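Rerkley Countertop Batch Brewer for Small Cafes

142 shares | 10 comments

If you are getting ready to open a little coffee counter of your own, or you have been running one for years and your old brewer has started to grumble in the mornings, pull up a chair and let us tell you about the Rerkley.
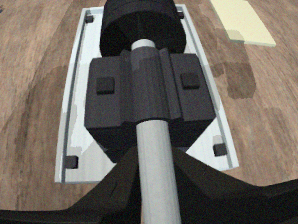 What the Rerkley does

The Rerkley is a drip brewer made for small places: the neighborhood cafe with a handful of tables, the bakery that would like to pour a decent cup with its rolls, the bookstore with a counter in the back. It brews up to 266 ounces an hour, and we have found that plenty for most of our customers, even on a Saturday when the line reaches the door. You fill it from the top or hook it up to your water line (the fitting comes in the box), choose a half or full batch, and press the one big button. Then you can get back to chatting with your regulars!

We sold the older Bandell brewer for a long time and were fond of it, but the basket was awkward to pull out when your hands were full, and a good many of you told us so. The Rerkley's basket slides out sideways and comes apart for washing. The drip tray lifts off too, and both go right into the dishwasher.

Fitting it into your shop

Measure the height under your shelves before you order, please. We take back more brewers over a low shelf than for any other reason, and it's a heavy box to tape up again. You will want some room above the lid for pouring, and an outlet close by so the cord isn't stretched across the place where you work.

Gudodura paper filters fit the basket nicely, and so do most flat-bottom filters from a restaurant supply store. If you already own our Urban thermal servers, they slide right under the spout and you won't need to buy new ones.

What comes with it

One brewer, 2 glass pots, a water line fitting, a measuring scoop and a starter pack of filters. The warranty runs two years on parts and covers the warming plate, although not the glass.

Ordering

Brewers ordered before noon usually leave our warehouse the next working day. The red lid we carried in July is sold out, so for now it's black or cream. If you aren't sure whether this is the right size for your shop, write to us and tell us how many cups you pour on a busy morning, and we'll gladly talk it over with you.

Page updated September 23, 2022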